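### 4.2 Swapping fingertips on the Mernetti gripper

The second comparison held the arm, the controller and the policy fixed and changed only the fingers. We had two pairs on hand: the narrow tips that ship with the Mernetti, and a broader, rounded pair drawn by Boström over one long evening in February. The narrow pair is the one in the brochure. The broad pair looks like something meant to keep a door open, and we expected it to lose.

Each pair was given the same job, which was to pick up a loose puzzle piece and return it to its slot. Across both pairs we logged 1,321 attempts, of which 638 used the broad tips. We had planned on 1,000 in total, but the logging script had no stop condition and was in better spirits than its operators. Figure 6 is taken from the wrist camera with the broad tips fitted.
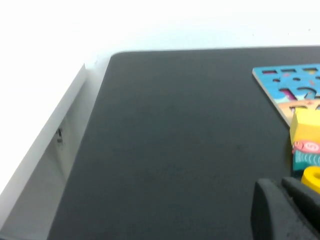

**Figure 6.** Wrist-camera view, broad fingertips. The puzzle board and loose pieces, including a fish and a yellow ring, lie toward the right side of the view.

Two problems were plain from the wrist images before we had computed anything. First, the fingers are dark and so is the tabletop, and our segmentation step was inclined to treat the pair as a single large object. Aoun had warned us about this in writing. Second, pieces near the right border were often only partly in view, so the pose estimate for a ring was frequently an estimate for half of one.

The broad tips nonetheless dropped fewer pieces during transfer, most clearly with the fish, whose outline gave the narrow pair a choice of bad places to hold. They were worse at insertion, where their width tended to foul the neighboring pieces. Shaving 10 percent off each tip helped a little and cost us one tip. We report results for the unshaved pair below, and the Donnelly controller settings are unchanged from Section 4.1.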